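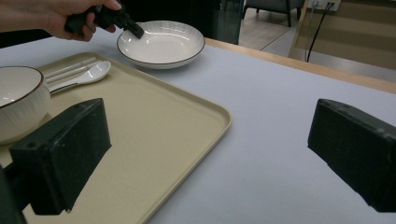
Table clearing by hand-held gripper: gallery and notes

Page kept by Teodor Solberg. Last changed 2026-08-04.

I was asked to put up a gallery page for the Cladasura table-clearing study, and I agreed on condition that I could write the words under it. The method is simple to state. People carry hand-held grippers, do an ordinary job with them, and the recordings are used to train a policy that is later run on an arm. The claim we were handed at the start was that 200 demonstrations would be enough for a robot to clear a place setting it had never met. I doubted that in November and I doubt it now, though a bit less than I did.

So far one picture is up. The notes go with it, and the rest will be added as Soudabeh Talebi clears them for use.

The shallow bowl
A dark gripper tip in the bowl, another pair of fingers much closer to us. The bowl has a flared rim, and rims like that are where most of our arguments start. A person with a gripper in hand feels the bowl begin to tip and corrects without thinking. None of that feeling gets into the recording. What the policy receives is the correction with the cause taken out, and I have yet to hear a good account of how it is meant to learn one from the other.

The tray
Deep bowl, spoon and chopsticks on beige plastic. The project summary calls this sort of layout "cluttered". I have eaten at cluttered tables and would call it fairly tidy. Märta Nygård's reply is that you have to begin somewhere, and I accept that, provided the word comes out of the summary.

The chopsticks
Slender, white, side by side and partly tucked behind the bowl. On the arm, chopsticks were our worst item by a long way. Out of 12 trials with a pair lying parallel, the policy picked up both sticks in 2. In 9 it took one stick and carried on as if the job were done. In the last it pushed the pair off the table. The draft report scored the nine as "partial success". I asked for them to be scored as failures, and after a long afternoon they were.

The spoon
Handle towards the deep bowl. Spoons did well, and I have no complaint about the spoon numbers except that they were used to lift the average. If you pool spoons with chopsticks you get a figure that describes neither of them. Yoon-hee Baek has now split the results by item, and anyone quoting us should quote the split.

The fingertips
Big blocky ends with a rough, dark surface. They grip well. My worry is how much of the result belongs to the pads and how much to the learning. We tried a plain scripted grasp with the same pads, on the spoon only, and it came closer to the trained policy than anyone had hoped. That comparison was missing from the first write-up. It is in the second, in a table on the last page, in small type.

The crockery
White ceramic with a thin brown line at the rim, on a pale table. Åsmund Wikström thinks the brown line helps the policy find the edge of a bowl. He may be right. We haven't tested it with plain white bowls, so the sentence about "robust rim detection" is a guess and should be read as one. The plain set has been ordered from Mensah and hadn't arrived when I wrote this.

Edge of the room
A grey chair, tiled floor, a black cable hanging from the wall socket. I bring up the background because it was the one change that surprised me. We moved the arm to the Rarar room, with different flooring and different light, and expected the policy to fall apart. It got slower and a little clumsier at the far side of the table, and otherwise kept going. I have checked those runs twice. I would still like somebody outside the group to repeat them before we use the word "general" in front of a reviewer.

What I would say if asked
The policy clears spoons and most bowls in two rooms. It can't be trusted with chopsticks. Whether 200 demonstrations was the right number, too many or too few, the study can't tell you, as we never trained on fewer. Märta has that run down for the autumn, using Drendar for the scheduling.

Corrections to me, please, and complaints about the tone as well. Raw trial sheets are with Soudabeh, sorted by item and then by room.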